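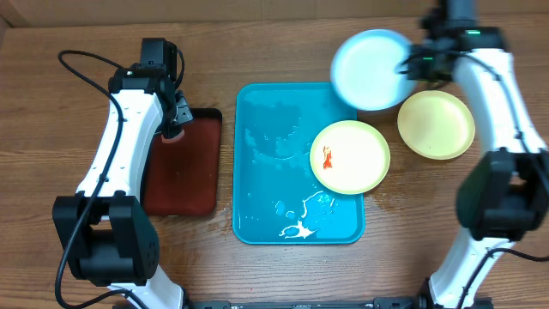
No. 56

So I went to the Wekine game after all. I know I said last time that I was done with minor league hockey until they fixed the heaters over section four, and they haven't fixed the heaters, and I went anyway, because my brother-in-law had a spare ticket and I have no spine.

If you're new to the blog, Wekine is my team. They play at the Pfeiffer, the rink out past the car wash with the roof that hums. I've been going since college. They've had good years (two) and a lot of the other kind, and last season was so much the other kind that I started bringing a book. But it's October! Everybody's record is basically clean, the ice looks great, the nachos are the same nachos. I bought the big foam hand again. I have a closet with a whole family of those hands in it and my wife has asked me to please stop.

Anyway, the game. We lost nine to four. I'm putting that up front so you don't read this whole thing hoping.

The weird part is that the first period was the best hockey I've seen them play in ages. They were skating like they'd been let out of something. Gyula Bodnár is coaching again this year and you can tell he's changed how they come out of their own end, because there was a whole lot less of that thing where the defenseman stands behind the net looking around like he's waiting on a bus. They'd get it, go up the wall, and be gone. Three to nothing before I'd finished my drink. The guy behind me was already talking about playoffs. In October. I turned around and gave him a look and then I high-fived him, so I'm no better.

Then the second period started and they just forgot all of it.

I want to talk about Tadeo Gaete for a minute, because people in the comments have been rough on him and I think it's unfair. Yes, he let in nine. I was there, I counted them the same as you did, there's a big lit-up sign. But go back and think about how those goals happened. Two were on breakaways where our entire blue line was pinched up at the other end trying to be heroes. One went in off our own guy's skate. One was a power play goal while we were down two men, and if you can stop a one-timer from that spot on a five on three then you should email the team, they'd love to hear from you. I'd give him maybe three that he wants back. The one from behind the goal line, where he hugged the wrong post, OK, that one was bad. I made a noise at that one that I'm not proud of and a child looked at me.

And what I like about him is he doesn't slam the stick. You know how some goalies put on a whole play after every goal against, with the water bottle and the arms? He fishes it out, he taps both posts, he gets back down. He did that all nine times. By the end of the third there was this little section of us clapping every time he tapped the posts, and I don't know if he could tell it was sincere, but it was. 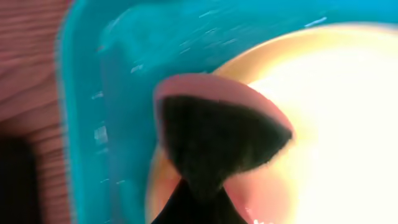

Turquoise plastic, close up

The power play is the thing I'd fix if they ever handed me the keys. It's so slow! They set up that umbrella and pass it around the top like they're afraid of waking somebody, and then with eight seconds left somebody panics and shoots it into shin pads. I've been complaining about this since the old coach and I was really hoping it left town with him. It did not. I'd put the big kid in front of the net and tell him he lives there now. That's my entire plan. My brother-in-law says it's more complicated than that and he played in high school, so he gets to say so, but he also thought the delayed penalty was a goal and stood up and screamed, so.

Now, the booing. I've gone back and forth on whether to write about it. Late in the second some folks on the far side started in on the team pretty hard, and it spread, and there was one fellow with a real set of pipes who was going after the bench by name. I've booed. I boo referees like it's part of my religion. But these are guys who ride a bus all night and probably have a second job in the summer, and it's the second home game. There's something sour about it this early. Bodnár turned around at one point and looked up into the seats for a good long while with his arms folded, and it did get quieter for a bit – like when your dad stops the car. Then we gave up another one and it all started again.

I'll say this for the crowd, though, there was one. I'd guess roughly 100 people in our corner alone, and last year you could've lain down across the row and taken a nap. (I did, once. It was a Monday game, don't judge me.)

Some odds and ends:

The new horn is too loud. It's like being inside a truck. We only heard it four times so maybe I'll get used to it, at this rate by spring.

They've moved ticketing over to Trukico, the app, and it logged me out twice in line while a very patient teenager with a scanner watched me try to remember my password. If you're going, open it in the parking lot. Or be like the lady in front of me who had printed hers out and put it in a plastic sleeve. She sailed right through.

Between periods they had the mascot race the little kids across the ice and the mascot won, and I mean he won by a lot. He didn't let up at all. Best defensive effort of the night.

Husosness came through with their visiting fans again, a full bus of them with the drums and the scarves, and I have to admit they were great company. They beat us by five and one of them still helped me look for my glove under the seats. (Didn't find it. If you sit in section four and you see a gray left-hand glove with a hole in the thumb, it's mine, leave it with the lady at the skate counter.)

We ended up staying to the end, which my brother-in-law will tell you was my fault. He wanted to beat the traffic out of the lot. There's one exit and a light that stays green for about as long as a sneeze, so I get it, but I can't leave a game early. My grandmother took me to my first one and she wouldn't even let us put our coats on before the final horn. We sat in that lot for ages with the heat blasting on our feet, listening to the postgame guy on the radio say "compete level" over and over.

I'm going back Saturday. I'll bring two pairs of gloves and the blanket from the trunk, and I might try the pretzel place on the upper level if they've got it open. Somebody let me know in the comments if they take cash.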